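Condunwood通信 秋の号
2023年10月1日日曜日

水まわりの話、まとめて書きます(長いです、すみません)

バタバタで書いてます。誤字はあとで直す。たぶん。

前号で「浴室と洗面の改修、どうなってるの」という声をたくさんもらったので、今回はそれだけ。ゴミ置き場の鍵の話と自転車シールの話は次号に回します。待ってる人ごめんなさい。

まず日程。工事は10月の後半から、上の階から順に下りてきます。対象は60戸。全戸ではないです。ここ間違えて問い合わせてくる方が多いので二回書きます。対象は60戸。自分の部屋が入ってるかどうかは、エレベーター横の掲示板に紙が貼ってあります。部屋番号に丸がついてたら対象。三角は「配管だけ」。何もなければ今回はなし。

三角って何、というのも来てました。壁の中の給水管を触るだけで、洗面台そのものはいじらないお宅です。半日で終わる予定。ただし水は止まります。朝のうちに鍋ややかんに汲んでおいてください。トイレ用のバケツも一つ。うちは前回これを忘れて、一階の共用トイレまで三往復しました。雨の日に。

施工はDultowさん。現場の責任者はArif Liyanageさんで、打ち合わせのときの感じはだいぶ早口。でも質問すると止まってくれる。図面は集会室に置いてあるので見てください。コピーはだめ、写真はいいそうです。

石の天板について。これがいちばん揉めたところ。
今ついてる天板を残すか、全部取り替えるか。アンケートでは残す派が多くて、磨き直しで使い続けることになりました。個人的にはうれしい。古いけど、あの柄は今もう同じものが入らないらしいので。Farzana Kumarasinghe さんが見積もりを取り直してくれて、取り替えよりかなり安く収まりました。感謝。

ただ磨き直しといっても、欠けが深いところは埋めるだけ。新品みたいにはならないです。端のところが白っぽく曇ってるお宅、あれは洗剤焼けだそうで、磨けばある程度は戻る。ある程度、です。期待しすぎないで、とArifさんが念を押してました。
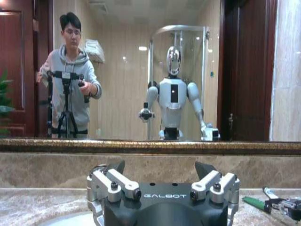
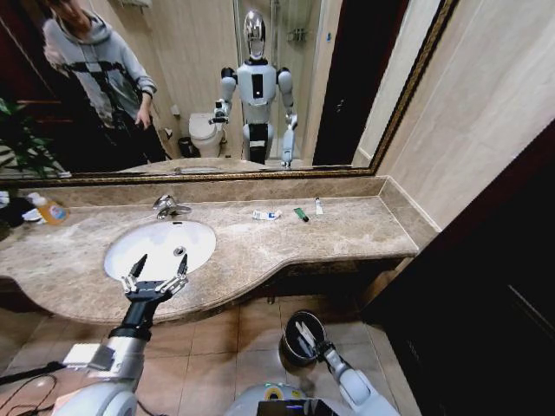
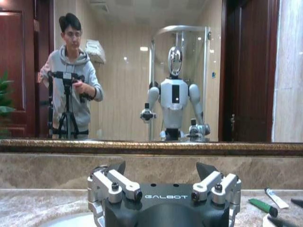
で、磨いたあとの手入れ。ここ大事なので読み飛ばさないで。

酸性の洗剤は使わない。クエン酸もだめ。お酢もだめ。「自然のものだから大丈夫」と言って去年やってしまった方がいて(名前は書きません)、輪っかの跡がそのまま残ってます。レモンを切って置いとくのもだめ。洗面台でレモンを切る人がいるのかは知らないけど、質問が来たので書いておきます。

普段は水拭き、そのあと乾いた布。それだけ。汚れがひどいときは中性洗剤を薄めて、ちゃんと流す。泡を残すと曇りの元です。メラミンスポンジも石には使わないこと。艶が落ちます。陶器のボウルのほうも、強くこすると細かい傷が入るのでほどほどに。

コーティング剤は工事のときに一回塗ってくれます。Skendeoという製品。塗ったあと丸一日は濡らさない。丸一日ですよ。歯みがきは台所でお願いします。その後の塗り直しは各自ですが、希望者でまとめ買いするつもり。一本23ドル、たぶんもう少し下がる。ほしい方は管理室のノートに部屋番号と本数を書いてください。名前だけ書いてある人が前回いて、同じ名字が三軒あって大変でした。

蛇口まわり。
白い粉みたいなのが固まってくるのは水垢です。故障じゃない。ぬるま湯で湿らせた布をしばらく巻いておいて、柔らかくなったら拭く。金たわしは絶対やめて。根元のところは歯ブラシが使いやすいです、古いので十分。先端の網がつまって水が斜めに飛ぶときは、手で回せば外れるので中の砂を流す。外れないときは無理しないでSunil Seneviratneさんに電話。工具を貸してくれます(返してね。レンチがまだ一本帰ってきてません)。

鏡の件。
鏡は原則そのまま。縁に黒いしみが出ているお宅だけ交換の相談ができます。あの黒いのは裏に水が回ったやつで、表からいくら拭いても取れないです。拭きすぎて縁の塗りがはげた、という報告あり。拭く前に相談を。スプレーの洗剤は鏡に直接吹かないで、布に吹いてから拭く。垂れたのが縁の下にたまって、そこから黒くなるので。これ、わたしも知らずにずっと直接やってました。

換気について。工事とは関係ないけど、カビの相談が11件も来ていたのでついでに。
換気扇は回しっぱなしでいいです。電気代を気にされる方が多いけど、カビの掃除の手間を考えたら回したほうがまし。シャワーのあとは扉をすこし開ける。全開にすると湿気が廊下に出て、今度は壁紙がやられます。窓があるお宅は窓も。タオルは中に干さない。足ふきマットも立てかけておくだけでだいぶ違います。

それから排水口。月に一回は受け皿を外して髪の毛を取ってください。下の階から「ごぼごぼいう」と言われたら、だいたい上の階のつまりです。薬剤を使う場合は表示の時間を守って、塩素のものとほかの洗剤は絶対に混ぜない。油を洗面に流すのもやめてください。化粧用のオイルも油です。

騒音。
石を磨く日はうるさいです。かなり。午前9時から午後4時まで、昼休みは止まります。赤ちゃんのいるお宅、夜勤の方は、集会室の奥の部屋をあけておくので使ってください。お茶とポットは置いてあります。Thilini Kanagaratnamさんが座布団も持ってきてくれました。猫は……すみません、猫は相談してください。前にカーテンがやられたので。

磨くときは水を使うので、粉はあまり飛ばないとのこと。それでも洗面の棚の中身は前の晩までに全部出して、箱か袋に。歯ブラシ、コップ、ドライヤー、薬、ぜんぶ。当日の朝にあわてて出すと順番がずれて、隣のお宅まで遅れます。鏡の裏の収納がある間取りの方、そこも忘れずに。ここの出し忘れがほんとに多い。

立ち会いは最初と最後だけでいいです。途中は外出してもOK。どうしても無理な人は、委任の紙を金曜までに管理室の箱へ。紙は箱の横にあります。ペンはない。誰か持っていきました。

終わったら確認のサイン。サインの前に、必ず水を出してみて、下の扉を開けて管のつなぎ目を手でさわってください。湿っていたらその場で言う。あとからだと手続きが面倒になります。お湯と水の両方でやること。お湯のほうだけにじむ、というのが前の工事でありました。

費用の話は短く。積立から出るので追加の集金はなし。ただし、ご自分の希望で蛇口を替える場合は自己負担です。Lacroixの店で見本が見られます。駅の反対側、パン屋の二階。土曜は混むらしい。型番を控えてきてくれれば、Arifさんが取り付けられるかどうか見てくれます。買ってからだと合わないことがあるので、買う前にね。

質問会はもう一回やります。集会室、夜7時から。日にちは掲示板に出します(まだ部屋の予約が取れてない)。司会はSelvaraj Dissanayakeさん。前回は時間切れで聞けなかった方から先に当てます。

あと、落とし物。洗面所用の小さい踏み台が階段の三階のところに置きっぱなしです。緑色の。心あたりの方は早めに引き取ってください。

次号の原稿は月なかばで締めます。自転車シールの件、今度こそ載せまs。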